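Unit 9: Notes on the Andero open day (2020-05-10)

Read these before the lab session. The Prullidthorpe demonstration was given entirely in simulation, and the exercise in Section 3 uses the same setup.

1. Task definition

The demonstration dealt with contact tasks on small controls. The arm starts from a rest pose, approaches a target, and applies force in one direction only. Likitz, the planner used on the day, treats approach and contact as separate phases.

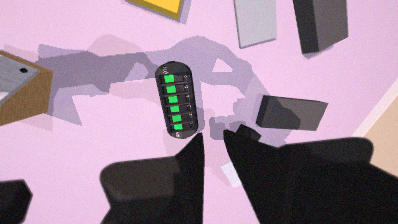 Approach error matters more than force error when targets are closely spaced. A fingertip wider than the gap between two controls can touch both. On the panel with the six green rocker switches, the switches sit in a single column, so lateral error and error along the column must be budgeted separately. Use the Jelínek tolerance from the February lecture for both.

2. Run settings

The presenters quoted a planning limit of 2000 iterations per approach. Nearly 19 percent of the approaches reached that limit and were stopped. No retry was made within a run. Shadows were left on in rendering and have no effect on the collision model.
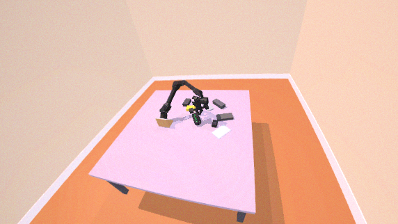
Stopped runs are logged with the last valid joint position. Do not discard them. They are needed for the error table, which is graded.

3. Exercise

Plan 3 approaches to one target from different rest poses. Report path length, final tip error, and iteration count for each. State which joint limit was closest at contact.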